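Regional Tourism Cannot Be Left to the Summer

By Annelies Camenzind
November 11, 2022

The publication of the Clelard valley's visitor strategy has been received politely, and in some quarters with relief. After several years in which every discussion of tourism was a discussion of survival, a document that speaks of growth is welcome. It is nevertheless the view of this author that the strategy repeats an old error. It treats the valley as a place to be visited in July and tolerated for the remainder of the year.

The evidence is in the text itself. Of the 36 measures proposed, 10 concern the period between October and April, and several of those amount to little more than keeping existing facilities open. The lakeside at Naline receives a new landing stage, additional parking and an extended programme of evening concerts. The upper villages, Watusow among them, receive a commitment to review their signposting.

Naline deserves investment. It is the town most visitors have heard of, and its hotels employ people from every part of the valley. The difficulty lies in supposing that what benefits Naline will in time benefit everyone else. Visitors who come for the lake stay by the lake. They arrive by car, eat within walking distance of their rooms and leave by the same road. The shops in Watusow have seen very little of them, and an extra concert will not alter that.

Darmawan Raju, whose guesthouse stands at 914 metres above the village, has argued for some time that the upper valley should be presented as a destination in its own right. His guests come for walking in the autumn, for quiet in the winter and for the orchards in spring. They stay longer than the average visitor to the lake and they tend to return. His case rests on one modest request: a bus that runs after six in the evening outside the high season, so that a guest without a car may eat dinner in Naline and get home again.

The strategy does not mention the bus. It does, however, devote a full chapter to the valley's digital presence, including a shared booking system, a visitor card and a network of public wireless points in each village square. There is merit in all of this. Small establishments lose a painful share of their income to the large booking sites, and a common system under local control would return some of it to them.

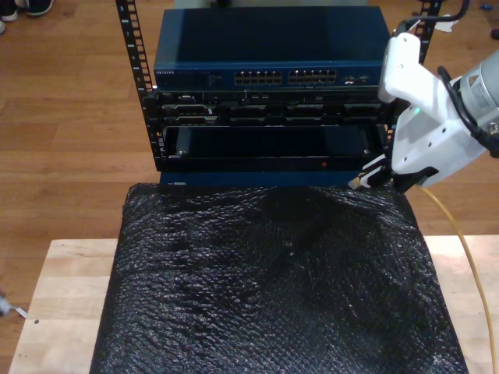
Yet a booking system can sell only what exists. If the museum at Watusow closes at the end of September, the visitor card will not open it. If the mountain path to the Ciobanu chapel is left uncleared after the first storms, a handsome map on a telephone will lead people to a fallen tree. The order of work matters, and the strategy has placed the shop window ahead of the goods.

It will be said in reply that services cannot be provided where there is no demand. This argument has been made in the valley for as long as the author has lived in it. It overlooks the fact that demand was never measured under fair conditions. The winter bus was last tried for a single season, with a timetable that missed the final train by ten minutes and was printed only at the stop itself. Its withdrawal was then taken as proof that visitors did not want it.

A sounder approach would begin with a trial of three full years. Evening transport, a reduced but reliable winter schedule at the museum and the maintenance of two or three principal paths would cost less than the new landing stage. The accommodation providers of the upper villages should be asked to contribute, and from what has been said at public meetings many of them would do so - provided that the arrangement was fixed in writing and did not depend on the mood of each annual budget.

There is also a question of those who live here. A valley that earns its income in ten weeks offers its young people seasonal contracts and its older residents a long silence. Shops that close for the winter close for their neighbours too. A bus that carries a visitor to dinner also carries a nurse home from a late shift, and a museum with its lights on in February gives the school somewhere to go.

The strategy remains open to amendment until the spring sitting of the valley council. Councillors from the upper villages should use that time to propose a separate chapter on the cold months, with its own funding and its own targets, and their colleagues from Naline should be prepared to vote for it.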